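3.2 Time dilation and the clock comparison

The Punbridge data cover 13 runs, each lasting 80 hours. One clock stayed in the basement, and a matching clock sat 900 meters higher at the Zondach station. General relativity says the upper clock should run slightly fast. 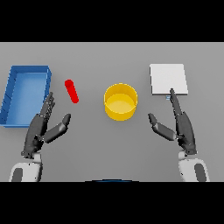

We compared the two signals over a fiber link every 20 seconds. Runs from December were left out of the fit, as the link lost lock too often in cold weather. The remaining runs were corrected for temperature with the Hattori method. 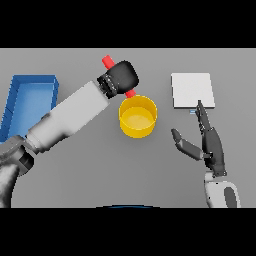 Figure 4. Simulated view: black gripper holding a red rod, with a blue tray on the left of the table.

The corrected shift agrees with the predicted value within our error bars. Most of the error comes from the height survey, and the clocks add very little.
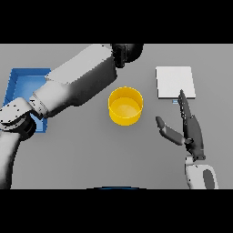 We also fitted the data with the Ultska model, which adds a small term that depends on the local density of rock. The fit did not improve, and the extra term was consistent with zero.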